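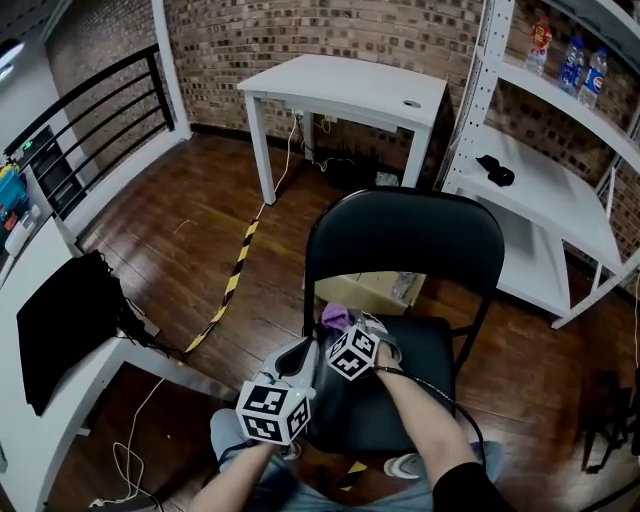

How to add subtitles to your short film before you send it to festivals

When I finished my first short film, I thought that subtitles would take one evening. They took me more than 10 evenings, and the first festival still returned my file with a list of corrections. In this tutorial I write down the way I work now. It is meant for people who make small films at home and do the subtitles themselves.

What you need

A locked picture. This means that you will not change the edit any more, not even by a few frames. If you cut one second from the beginning later, every subtitle after it will be late.

A dialogue list. Please don't use the script for this. Actors change words, and your subtitles must follow what they really say in the film.

A subtitle editor. I use Seltovis, but any program that can save SRT files will be fine. The menu names can be different from mine.

Step 1. Write the dialogue list

Export a small, low-quality copy of the film and play it at slow speed. Write every line on a new row, with the name of the character in front. Also write the text that we see on screen, for example a letter or a phone message, if the audience has to understand it.

My film Wotstead has only nine minutes, but the list was four pages long. People in it talk over each other in the kitchen part, and I had to decide which of them the audience should read. I kept the mother and left out the uncle.

Step 2. Cut the text into subtitles

Each subtitle should have no more than 2 lines. I keep every line under 42 characters, with spaces. Break the line where a person would take a breath.

Bad:
I told him that the
train leaves at six.

Better:
I told him
that the train leaves at six.

If a sentence is too long, make it shorter. Take out words like "well" and "you know" first. Names that were already said can often go too.

Step 3. Set the times

Open the film in the editor and turn on the sound wave. Start the subtitle on the first sound of the voice. Let it stay for at least one second, also when the word is only "No." The longest time I use is six seconds.

Leave a gap of 2 frames between two subtitles. Without this gap the eye doesn't notice that the text has changed — I didn't believe it until I watched it on a big screen.

Try not to let a subtitle stay over a cut to a new place. When the actor is still talking over the cut, it is all right.

Step 4. Translate

Save the timed file under a new name and write the translation over the original text. The times stay the same, so most of the work is already done. For jokes, I write a new joke of the same length. For songs, I translate only if the words matter to the story.

Step 5. Check with a person who doesn't know the film

Ask them to watch with the sound off and to say "stop" when they could not finish reading. Write down the time code and fix it afterwards.

Step 6. Export

Save the SRT file with UTF-8 encoding, or letters with accents can become strange signs. Name it with the title and the language, like this:

Wotstead_EN.srt
Wotstead_FR.srt

Some festivals want the subtitles burned into the picture. The Osero short film days asked me for this, and the Rosser cinema club wanted the separate file. Read the rules before you export, and keep a clean copy of the film without any text.

One note about price: a translation office offered to do everything for 2,000, and this was more than my whole film had cost. If your budget is small, do the timing yourself and pay a translator only for reading the final text.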